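Workshop notebook, Stekthorpe polo club
July, Sunday, started 7.40 in the morning

Mallets first. Eleven in the rack for repair, tags still on from the Zwane match. Four need new heads, the rest are grips, slings and one cane that has taken a set to the left and won't come back. I steamed it twice and hung it with a weight overnight. Still off by the width of a finger at the head. Marked it for stick-and-ball only.

Heads: the two from the old batch split along the grain from the toe, same as last month. The newer ones have bruised on the face but not split. I'm leaning towards keeping the new supplier, even with the wait. Mpho Pretorius thinks the old batch was dried too fast. Could be. I cut one open and there was a fine check running almost to the cane hole, well away from where the ball hits. Kept both halves on the shelf over the vice if anyone wants a look.

Wheel log. Hub counter on the practice ground roller read 2284 this morning. It goes in for grease at 3000, so it will see out the month. Left bearing is noisy on the turn. Wiped it down, no play that I could feel. Check again when it's next out.

Ground. Walked the near half after the dew was off. Bad patch by the Fomen end goal, where they all pull up. Filled 30 divots there, tamped and seeded, then gave up counting and just worked along the boards. The sand mix is too coarse for the small holes, it sits proud and the ponies kick it out. Sieve the next lot.

Boards: two pegs missing on the far side, replaced with the spare ones, which are a touch fat. Needed the big hammer. Don't try to pull them by hand.

Balls. Weighed what was left in the Drateo box after practice. Anything badly out of round or cracked goes to the foot-mallet basket for the children. Most were fine. One had a dent deep enough to rock on a flat bench, so that's out as well.

Tack: new stitching on the breastplate for the grey, waxed thread, double over the ring. The first go was too tight and puckered the leather, so I picked it out and did it again with a longer stitch. Better. The martingale stops are perished and want replacing, not urgent.

Grip test, second week. The mallet with the towelling wrap weighs 355 g less the head. It's comfortable in the dry but goes soft after two chukkas and starts to creep round the handle. Rubber underneath might hold it. Will try that with a thin layer at the top only, so the sling still sits right.

To order: canes, waxed thread, vellum tape, bearing grease. Ask Zwane if they still have our long ladder.

Stopped at one for lunch, back on the heads after.

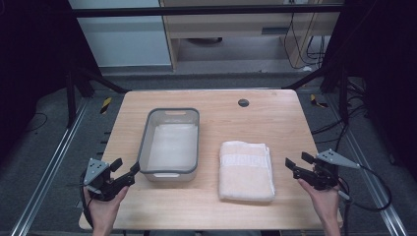

Bin and folded towel on the table, bin empty.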